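Keeping Extension Cords and Cables in Order
Workshop Tips, posted by Beverley Mahuika, Jul 25, 2020

Most of the cords in my shop are older than my truck. A few came with the house. They have lasted because they get coiled the same way every time and hung up off the floor, and the bad ones get cut up and thrown out before someone is tempted to use them again.

Coiling

Do not wrap a cord around your elbow and hand. It puts a twist in every turn, and after a year of that the cord comes off the hook looking like a pig's tail and will not lie flat. The copper inside gets worked at the same spots over and over.

Use the over-under coil. Hold the plug end in your left hand. Make the first loop the ordinary way, about as big as a dinner plate for a light cord and bigger for a heavy one. For the second loop, turn your right wrist so the thumb points down and bring the cord in underneath. Go back and forth between the two until you run out. It feels clumsy for the first few tries. A cord coiled this way can be thrown across a driveway and will land without knots, as long as you don't pass the loose end through the middle of the coil.

If a cord already has a bad twist in it, lay it out straight on warm pavement in the sun for an afternoon, then walk the twist out to one end with your hands. Cold cords fight you. In winter I bring mine inside the night before I need them.

Ties

Hook-and-loop strips are the best thing I have found. Cut them 8 inches long for light cords and thread one through its own slot near the plug so it stays with the cord when the coil is opened. Zip ties are fine for something that will never move. They are a nuisance on anything else, and the cut end will scratch you. Rubber bands dry out and stick to the jacket. Masking tape leaves glue that picks up sawdust.

A strip of old bicycle tube with a slit at each end works too. Marwan Sfeir gave me a bag of these and I am still using them up.

Hanging

Hang cords on something wide. A single nail makes a sharp bend at the top of the coil, and the jacket will crack there first. I use short lengths of plastic drain pipe screwed to a board, 4 of them across, with a bigger screw and a washer so they don't pull off. Half a coffee can works as well if you file down the rim.

Put the heavy cord lowest. Mine is on a board 13 inches off the floor, which is high enough to sweep under.

Labels

Write the length and the gauge on a piece of white cloth tape and fold it over the cord like a flag, near the plug. Do one at each end. Ink on the jacket itself wears off. For chargers and adapters, write the name of the device on the block as soon as you open the box. You will not remember in September which one went to the drill and which one went to the old radio.

I also put a band of red tape on anything that is for indoor use only. The printing on the jacket tells you the same thing, but it is small and hard to read in a dim garage.

Checking

Twice a year, run each cord through a dry rag from end to end and feel for nicks, flat spots and soft places. Look hard at the few inches behind the plug. If the outer jacket has pulled back and you can see the colored wires, the cord is finished unless you know how to put on a new plug. Electrical tape is not a repair for a cut jacket.

A plug that gets hot in use means a loose outlet, a worn plug, or too much load. Stop and find out which. Don't run a space heater on an extension cord at all.

Wipe greasy cords with a damp cloth and a drop of dish soap, unplugged, and let them dry fully. Don't use paint thinner. It softens the jacket.

Cords at the bench

Anything you hold in your hand while you work needs enough slack to reach the far side of the bench and no more. Too short, and it tugs at your wrist. Too long, and the extra ends up down by your feet. Let the cord come off the tool, stay close to the arm, and drop at one place along the bench edge.

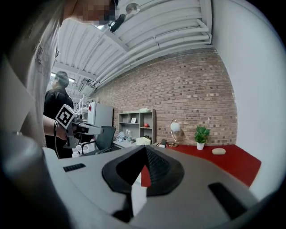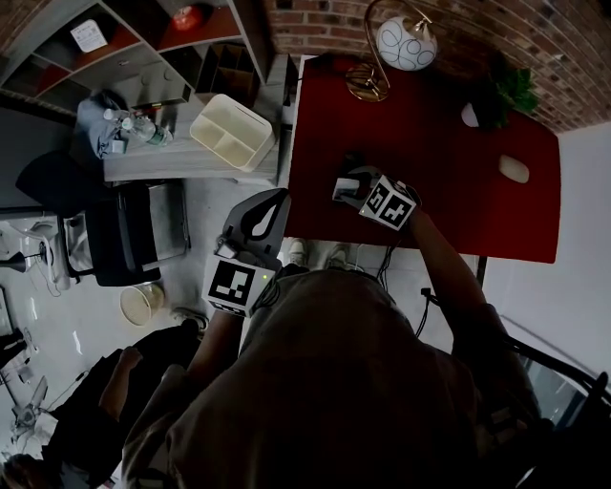

Hand-held tools with black cables. In the second picture a bundle of them hangs past the edge of a red desk.

If several cords drop at the same place, tie them together loosely every foot or so. Leave the last stretch before the tool free so each one can move by itself. A big binder clip on the edge of the bench top will hold the bundle where you want it, and it comes off in a second when you need the whole surface.

For a tool you use every day, bring the power from overhead. Shayne Goodwin has a screw hook in a joist above his sander with a loop of bungee on it, and the cord rides in the loop. It stays clear of the work and gives a little when he reaches. Make sure the hook is in solid wood and that you can still unplug the tool without a ladder.

Cords that have to cross a walkway should be flat against the floor under a proper rubber cover. Don't run them under a rug, where they can't shed heat and you can't see the wear. If you find yourself laying the same cord across the same piece of floor every weekend, pay for an outlet on that side. I put it off for years and finally had one put in for 190 dollars.

Power strips

Screw the strip to the wall or the back of the bench with the outlets facing sideways or down so dust and metal filings don't collect in the slots. Never plug one strip into another. Leave a gap for the bulky adapters by putting them at the ends, or get a strip with the outlets turned crosswise.

Turn it off when you leave for the night. Battery chargers should be unplugged as well once the packs are full, and kept away from the finishing rags.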